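**Ticket:** Grocery put-away, toy produce into clear bin
**Project:** Rilley (household chores)
**Opened:** 05/11/2018
**Status:** open, waiting on grip pads
**Priority:** normal

**Summary**

The put-away chore is not passing on the Malance table. The task is to take mixed toy produce off the tabletop and put all of it in the clear plastic bin, with no help from the operator once the run has started. Target is 53 clean runs out of a block of 85. We have not reached the target in any block since October.

It matters because put-away is the first chore on the Rilley list and the other kitchen ones depend on it. If the arms can't clear a table into a bin, there's no point starting on the cutlery drawer.

**What was reported**

1. Small round pieces go in fine most of the time.
2. Long pieces go in on an angle and stay propped on the rim. The planner marks them as placed.
3. The bin is sometimes not found at all, or is found in the wrong spot. Worse under the bright ceiling lights.
4. The crumpled cloth beside the bin gets picked as a target now and then.

**Steps to reproduce**

- Load the put-away script, default speed.
- Put the clear bin in the middle of the table, produce spread out, cloth on the right.
- Start the run and stay back from the table.
- Log each piece as placed, propped, dropped or missed.

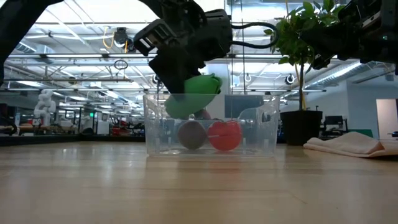
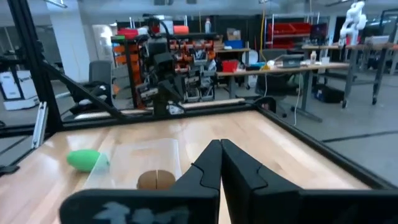
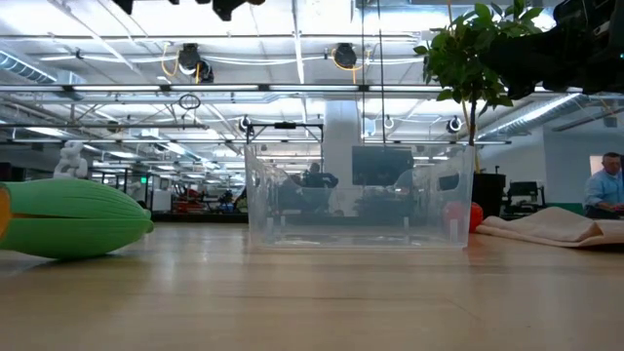
**Log**

*Entry 1.* Ran the first block with no changes so we had something to compare to. Most failures were long pieces. The release check looks at whether the fingers have opened and whether the piece has left the gripper. It does not look at whether the piece is all the way inside the bin, so a piece leaning over the rim passes. A person would give it a nudge without thinking about it. The arm goes on to the next item.

*Entry 2.* Changed the release check to compare the top of the piece with the height of the rim. This catches the propped ones, but now the run stops with an error instead of finishing. Counted as an improvement - at least the log tells the truth now.

*Entry 3.* Tried a recovery move: close the fingers, come down on the high end of the piece, push toward the centre of the bin. Works if the bin is empty. If there is already something on the bottom, the long piece rolls on top of it and can end up back over the edge. On 4 runs the push moved the whole bin across the table and everything after that missed.

*Entry 4.* Put a strip of rubber matting under the bin. Bin stopped moving. Took the matting out again afterward, as the test is supposed to be on a bare table and nobody's kitchen bench comes with matting on it.

*Entry 5.* Bin detection. Clear plastic is a poor target for the depth cameras. Whatever is behind the bin comes through the wall and gets matched to the wrong distance. The overhead lights also leave a glare on the varnish that shifts depending on which camera is looking. Lowered the exposure to 2000 microseconds and the false edges went down, but the dark pieces got harder to find. Left it at that for now.

*Entry 6.* Asked whether we could swap to an opaque bin. Answer was no. The households in the Nishad survey mostly use clear ones in the fridge and pantry, and we'd only be hiding the problem. Fair enough.

*Entry 7.* Cloth being picked. The segmenter sees a raised lump on the table with a shadow and calls it an object, which it is. Added a rule to ignore anything soft that isn't on the item list. I don't like it much. It will have to come out again when we get to laundry.

*Entry 8.* Changed the order so long pieces go first, while the bottom of the bin is clear. Best result so far, though still short of target. It won't help in a real kitchen, where two or three long things have to share one bin.

**Cause**

Two separate faults that look like one. The release check was too loose (fixed in Entry 2), and the grippers hold long pieces too near one end, so they swing as they go down. The second one is mostly hardware. The current pads are hard and smooth and don't stop a piece from turning.

**Next**

- [ ] Fit the softer Fakero pads to both arms when they arrive.
- [ ] Grasp long pieces at the middle, with the second arm steadying if needed.
- [ ] Rerun the full block with the original order, no matting.
- [ ] Move bin detection to its own ticket.

**Note for the progress report**

Someone asked for a yes or no on whether the arms can put groceries away. For small round things into a bin we placed ourselves, mostly yes. For a mixed load, no, and a person is still a good deal faster. Please don't shorten that to "yes" in the slides.

Leaving this open until the pads are on.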